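Célula Veleo – montagem, manutenção e registo de dados
README do conjunto Zirno, revisão de setembro

Âmbito
Este ficheiro descreve a célula de um braço usada para manipulação de panos e a forma como é mantida entre sessões. O código de controlo está no repositório Alach; aqui fica só o que diz respeito ao equipamento e aos dados.

Conteúdo
298 episódios, dos quais 44 reservados para validação. Cada episódio tem vídeo, posições das juntas e abertura da garra. Os episódios interrompidos por paragem de emergência ficam na pasta "rejeitados" e não entram na contagem.

Montagem
Mesa branca encostada à parede, braço do lado direito. A posição da base é verificada com o gabarito Smits antes de ligar a alimentação. Se a folga lateral for visível a olho nu, reapertar os parafusos em cruz e repetir a calibração completa – a calibração rápida não corrige desvios da base.

Cabos
O cabo preto do punho deve formar um arco alto e livre. Com o arco curto demais, a última junta puxa o conector e o sensor perde a ligação a meio do episódio. Rodar o punho à mão até aos dois limites, com os motores desligados, e confirmar que o cabo não prende em nenhum ponto.
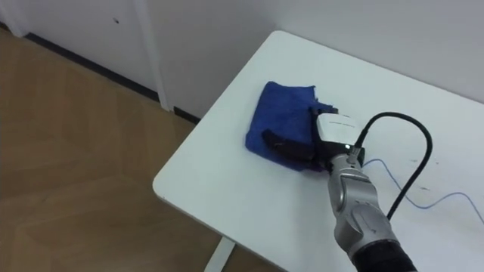

A força de fecho está limitada a 92 unidades do controlador. Acima desse valor os dedos arrastam o tecido contra o tampo e o registo de contacto fica saturado. O limite é reposto a cada atualização do firmware, pelo que tem de ser confirmado no arranque.

Manutenção
Limpar os dedos da garra com pano seco no fim de cada sessão. Inspecionar a manga do braço e os conectores a cada 1.000 ciclos, aproximadamente, e anotar o resultado em manutencao.csv.

Problemas conhecidos
Nos primeiros episódios o relógio do sensor do punho está atrasado em relação ao vídeo. O script alinhar.py corrige o desvio; os ficheiros originais não foram alterados.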